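Papers > Workshop Practice > Section 3

3. Layout of the sorting bench

3.1 Bench surface and containers

The parts used in this section came from the Girkance depot, where worn and unused brake components are sorted by hand before they are boxed and sent on to the Drosinska store. The depot handles up to 3000 small parts in a busy month, and most of the time lost at the bench is spent looking for pieces that have rolled, slid under something or been put down in the wrong place. We therefore looked first at the surface and the containers, and only afterwards at the order of work.

Bare tabletops were a poor choice. Backing plates slide when they are knocked, and their corners mark a pale finish within a few weeks. A mat laid over the table dealt with both problems. We chose brown because dust from the friction material shows less on it, although dark parts still stand out well enough to be found at a glance. The mat should stop short of the table edges so that it can be lifted and shaken out without catching.

Loose fittings need a container of their own. In early trials at Mancuso they were kept in a round dish, and the sorters had to tip it out to find the right size. A shallow tray with long channels was easier to use — a small part stays in the channel where it was set down, and the eye can run along it. The raised rim also stops pieces from leaving the tray when it is moved.

3.2 Placing the pads

Brake pads were laid flat on the mat to one side of the tray, with a clear gap between the two. We did not ask for the pads to be lined up. Sorters who were told to square each pad to the table edge took longer and made no fewer mistakes, and the rule was dropped after the second round. What matters more is that pads do not overlap, so that the centre groove and the ends of the backing plate can be checked without lifting anything. Figure 3 gives a typical layout, with two pads on the mat and a small round fitting in the tray.

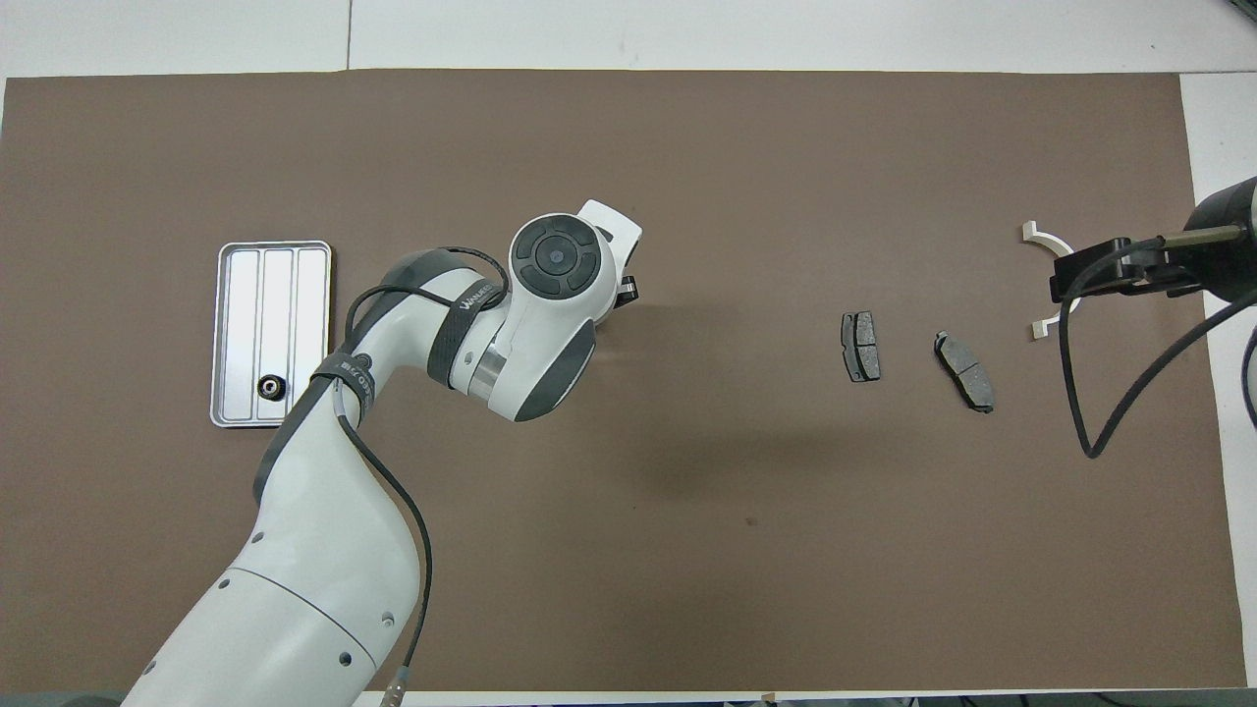 Figure 3. Channelled metal tray and brake pads on the bench mat.

The gap between tray and pads also serves as a working space. A pad can be turned over there, compared with its neighbour and put back without crossing the tray. When the gap was closed up to save room, fittings were knocked out of their channels more often, and the sorters at Lulon asked for it to be restored.

Tables with a joint in the top caused no trouble as long as the mat lay flat. Uneven joints should be levelled first.

Contact | Copyright | Back to top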